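# Safe working habits for a cobot pulling apart old desktops?

**Trirneck**

Hi all! I've just been put in charge of writing the house rules for our little e-waste bench, where a collaborative arm works inside desktop towers and a person fills in whatever it can't manage. The supplier's rep keeps telling me "it's a cobot, you don't need anything else", and my gut says that's rubbish. Do I still need a risk assessment? And what should go on the sheet we stick up beside the bench? There are 6 of us sharing it, and two have never touched a robot.

---

**Stidix**

Yes you need one. The arm being rated collaborative only covers the arm. Whatever you bolt on the end, and whatever it's holding, is on you. Have a read of ISO 10218 and ISO/TS 15066.

---

**Ovum**

Agree with Stidix, and I'd go further: assess the whole job, including the computer. A stripped case has nasty folded metal all through it, and a slow arm can still push your hand onto an edge (ask my thumb). We rewrote our sheet in December after a good long argument over the tea urn, and ours goes like this:

- Mains lead out before the case reaches the bench, and the power supply stays shut. Caps can hold a charge, so the arm doesn't open it and neither do you.
- Case on its side, open side up, side panel put away somewhere it can't slide back under the arm.
- Teach new points at reduced speed with one person on the pendant. We run at 10 per cent until the path's been watched right through.
- Stop the arm before you reach in. Hovering over the CPU socket with the fingers pointing down still counts as running!

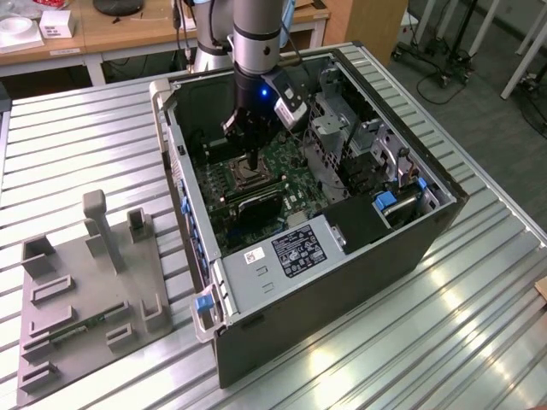
- Put your fixture in the same spot every time and mark it. If it gets bumped, re-check the points before the next cycle.
- Gloves for handling the case, off again for the pendant.

Oh, and pinch points between the gripper and the drive cage deserve their own line in the assessment. We missed that one the first time round and had to redo the sheet.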